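Lidow Opens Its Fall Sock Drive, and I'd Love Your Fuzzy Ones

Contact: Nisreen Chamoun, Lidow front desk, mornings before noon

Okay, I'm supposed to keep these announcements short and I never do, so bear with me. The Lidow sock drive is back in October, and this year we're asking for the thick, soft, ridiculous kind. You know the ones – you put them on in the evening and refuse to answer the door.

Last year we gave out 900 pairs through the two shelters we work with, Brerkholm and the Yáñez house. Most were plain athletic socks, and people were glad to have them. But when I dropped off the last box at Brerkholm, Samira Sfeir at the intake desk told me the few fuzzy pairs were gone before she'd finished her coffee. She asked if I could find 100 more. I said I'd try for 400, and then I had to go home and figure out how!

So, gray and shaggy is very much the look I'm after: 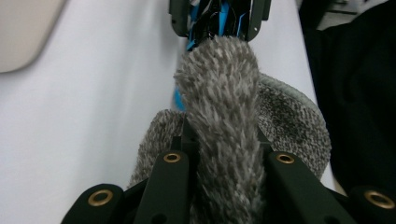
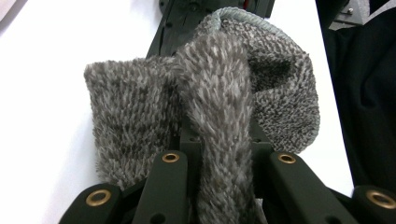

Any color is welcome, though, and any adult size. Kids' sizes go to Yáñez, so please put those in their own bag if you can. New socks only, with the tags left on or the pair pinned together. I spent a whole evening last year matching up strays on my living room floor with Tullio Gentile, and we still ended up with a bag of singles that I can't bring myself to throw out.

You can leave socks in the bin by our front door or at the Tillent shop, next to the register. Bilal Nseir is picking up from both places in his van, and if you have a big box (an office collection, say, or a very enthusiastic aunt) he'll come to you. Call the desk and Nisreen will set it up.

We'll be sorting in the back room at 6 p.m. on the last evening of the drive. Come and help! We fold the pairs over once, bundle them by size and box them for the two houses. There will be soup, and Samira is bringing bread.

Questions about any of this can come to me, Tsion Yilma, through the front desk. I do call back, usually while walking the dog – so please forgive the wind.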